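The Clerkcombe kitchen had money for one arm or for new drains, and the form had to be in by four. She opened the spreadsheet again. Line 8, arm. Line 9, spare gripper fingers, two pairs. Line 10, sponges, a box of 40.

Madura had quoted 58 pence a sponge. Szabo wanted 44 but would not deliver before February. The lease on the arm came to more than every sponge the kitchen had bought since it opened — she had checked, and then wished she had not. 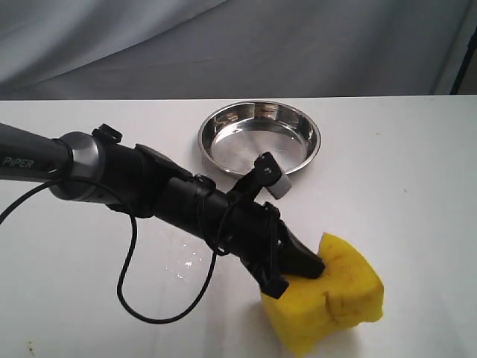

The arm at the washing-up bench, sponge in grip.

She added a line for cable ties. The lead hung in a long loop near the table, and the Brikico manual gave a whole page to snagging. Under "expected life" she typed eight years, deleted it, and left the cell blank.

At ten to four the drain in the back room began to gurgle. She listened to it for a while, then moved the arm to line 9.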